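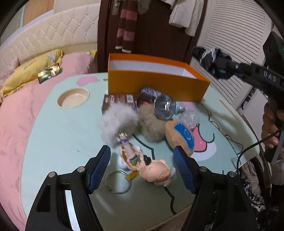
Trostholm, April

About us

Category: Company / Who We Are

Jerkier is a small outfit that records people picking things up and putting them down. We sell those recordings, with notes attached, to teams that train robots. Most company pages in our field start with a paragraph about the future of work, and we have read enough of those to leave ours out.

Melahat Yazıcı started the company after several years of buying this kind of material for someone else. She had a shelf of drives full of it. Most had been shot on the same gray bench with the same wooden blocks, and the robots trained on it were very good with wooden blocks. Show them a bedroom and they fell apart. She thought the fix was probably dull: go to where people live, use what is already lying on the table, and keep the bad takes. So far we have found no reason to think she was wrong, though we would not call it proven either.

What we do

Our people work with hand-held grippers, two jaws with textured blue pads, in ordinary rooms. A typical table might have a key ring, a small figurine, a pom-pom and a crumpled plastic bag on it, with a bed on one side and clothes hanging by the closet. The table itself may have a cartoon printed on it and a cup holder sunk into the top. A learning system that can't tell a printed pink tongue from an object has a problem, and it is better to learn that from a recording than from a customer.

We have 6 people on staff and up to 70 collectors on the books in a busy month. Collectors are paid by the hour. We tried paying by the take for one spring and got a great many takes, nearly all of them the same take. Someone paid by the piece will pick up the easiest object on the table until the battery goes, and we would do it too.

What we don't claim

We don't claim that more data fixes everything. Our own sales deck used to say something close to that, and Melahat took the slide out. Past a certain point, another hour in the same room teaches a system very little. We now cap each room at 4 sessions and then move on, even when the host would be glad to have us back and the light is perfect.

We don't claim our recordings will make your robot work. A hand holding a gripper is still a hand. It has a wrist behind it, and a shoulder, and a person who knows without thinking that keys slide and a plush toy gives. Some of that carries over to a machine and some of it doesn't, and anyone who quotes you a percentage should be asked how they got it. We have asked. The answers were short.

We also don't use the word "natural" for what we collect. People act differently when they know each grasp is being saved. They slow down, they tidy, they set things down more gently than they would at home. We ask them to stop tidying and mostly they do, for a while.

How we label

Every recording is watched by a person before it leaves us. That is slow – it is most of our cost – and we are told twice a year that software could do it. We run the software as well. It is fine on bottles and boxes. It is poor on anything fluffy, anything see-through and anything that looks like food but isn't, and a toy shaped like bread is the sort of thing it gets wrong with great confidence. Our current list of object names runs to 127. We could make it longer, but the last time we did, two labelers could not agree on where a tag ended and a key ring began, and we spent a week going back over finished work.

Dropped objects and missed grasps stay in. They are marked as such. If you want only the clean ones you can filter them out yourself, but we will try to talk you out of it on the phone first.

Who we work with

Our longest-running project is Vadlow, a collection of small household items in crowded rooms, built with the engineering firm Chaturvedi. They wanted tabletops. We wanted tabletops with the rest of the room left in. The contract took longer than the first round of recording, and they got both kinds. Their engineers still send us lists of what went wrong with each delivery, and these lists are more useful to us than anything we have read at a trade show.

We turn some work down. We don't record children, we don't record in hospitals or care homes, and we don't record in any home unless every adult who lives there has signed. Hosts can ask for a session to be deleted at any time before it is delivered. After delivery it is harder, and our form says so in plain type on the first page.

Getting in touch

If you are thinking of buying, ask for a sample and go through it with the sound off and the labels hidden. Write down what you think is happening, then compare. If our notes are worse than yours, tell us which ones. If you would like to collect for us, the office in Trostholm is open from 9 in the morning, and training takes one afternoon.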